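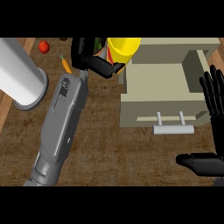
Can It Clear the Table Yet?
Gallery: Chores, tabletop and drawers

Every year I get told that the housework robot is close. It was close when I started this page, and it's close now. So I keep a gallery of the work itself, with as little of the sales talk as I can manage, and I write under it what I think it shows and what I think it doesn't.

The rule here is simple. If a machine is supposed to do a chore, I want to see the chore: the whole job, start to finish, in a place where somebody has to live or work afterward. Reaching for something is a start. So is opening a drawer. I have reached for plenty of dishes in my life without washing them.

Click to enlarge. Captions are mine and so are the complaints.

Table with groceries and a cabinet (simulated)
Rendered, no real kitchen involved. The gray arm has its gripper up against a yellow cylinder with a striped label, with a tomato and a carrot nearby. The black hand is held open beside the cabinet.

Some notes on this one, because it is the kind of picture I get sent most.

The first thing I ask is what the chore is. Putting away groceries? Setting up to cook? Tidying the table so somebody can eat at it? A person walking into a kitchen knows which of those is wanted from the time of day and who is grumbling. The machine has to be told, and I would like to see how it's told, and by whom, and how long that takes. At Grodent, where I spent a Wednesday watching a shelf-stocking trial, the telling took longer than the stocking.

The second thing is the carrot. I have nothing against a carrot with its greens on. But carrots at my house come in a bag with the bottom one gone soft, and the bag sticks to itself. A tomato in a simulator can be squeezed too hard and you load the tomato again. Mine go on the floor and under the stove.

Then the drawer handle. A straight bar on two posts is about as friendly as handles get. My kitchen has round knobs, one of which turns in your hand when you pull it, and a drawer that needs a hip. I'd be more impressed by the hip drawer than by a hundred good handles.

I will say this for it: two different kinds of hand on one table is a fair question to ask. The gripper is a plain tool with two chunky fingers. The other one has knuckles and a thumb, like ours. I've heard people argue for an hour about which is better for housework. My own guess is that the plain one will earn its keep first, in a shop, doing one dull thing, and the one with knuckles will go on looking good in brochures for a while yet.

What I'd want before I believed it

I wrote to Van der Linden, who sell a counter-wiping arm to cafeterias, and asked for their numbers on a normal day. They sent a video. I asked again and got the same video with music.

The Unar project was better about it. They ran 51 tries at one job, moving jars from a counter to a cupboard, and they gave me the failures along with the rest. Each try was cut off at 120 seconds. I timed myself on the same sort of job at home and it took me 4, with a phone in the other hand. That isn't a fair race, and the Unar people said so, politely. Still, I am the one they'd be replacing, so I think my time should go on the chart.

Prekau is the other place I'd point to. It's a packing floor, not a kitchen, and the arm there does one thing with one size of box. People on the floor seem to like it well enough. When a box comes in dented, someone walks over and sorts it out, and they have stopped noticing that they do it. I'd like to see that walk written down somewhere as part of the cost.

So, my list for anyone who wants a kinder caption:

Show the mess before and the room after.
Leave in the part where a person steps in.
Use my groceries, or your own, from the bag.
Do it 5 days running without tidying the setup overnight.
Tell me who cleans the robot.

On simulated pictures

A few readers have asked why I allow them on a page that claims to be about real work. I allow them because a lot of the work is being practiced that way, and it's cheap to drop a thousand virtual tomatoes. Fine by me. What I won't do is file them under done. A simulated picture gets marked as simulated in the caption, and if I miss one, write in and I'll fix it.

If you have a machine doing an ordinary chore in an ordinary room, send it along with the running time and the number of tries. Laundry is especially welcome. I'm still waiting for a fitted sheet.

Back to all galleries
Next: Sweeping up, shop floors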